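Ticket 2434 - Label printer at Emmont drops off the network overnight
Status: Resolved
Site: Emmont, back office and workshop

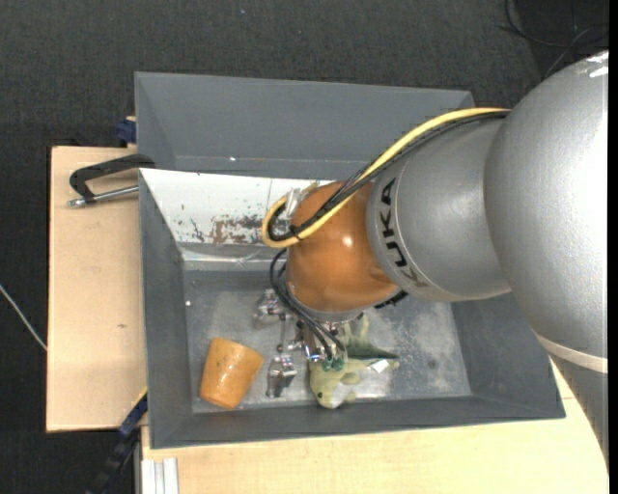

Attachment 1: workshop bench, gray bin under the KUKA arm.

Reported problem
The Horobets label printer works all afternoon and is missing from the print list the next morning. Jobs sent from the front desk sit in the queue with "Destination unreachable." Turning the printer off and on brings it back for the day. First noticed in September.

Checks, first visit
Printer powered on, display shows Ready. Paper and ribbon fine. Test label from the front panel prints clean.
Ping from the front desk PC: no reply.
Ping from the back office PC: no reply.
Swapped the network cable for a new one. No change.
Moved the cable from port 21 to a spare port on the same switch. No change.
Power cycled the printer. It came back with a different address from the one the print server had on file. The queue started moving only after the server looked up the name again.

Checks, second visit
Router lease list shows 74 devices on a pool of 80. A few of those are phones that have not been on site in weeks - the lease time was set very long after the Clekness router went in.
Sleep setting on the printer was on. It goes into deep sleep at 11 p.m. and does not renew its lease while asleep. By morning the lease has run out and the printer does not ask for a new one when it wakes.

Fix
1. Reserved a fixed address for the printer on the router, outside the pool.
2. Turned off deep sleep in the printer menu. Regular sleep left on.
3. Deleted the old queue on the print server and added it again using the fixed address.
4. Cleared the stale leases and set the lease time back to one day.

Follow-up
Printer still answering at 7:30 a.m. after four nights. Front desk confirms labels print on the first try.
Ultudetti says the sleep problem is fixed in the next firmware. Not installed yet - open a new ticket for that when the release is out.
The new address is written on the sticker under the printer lid.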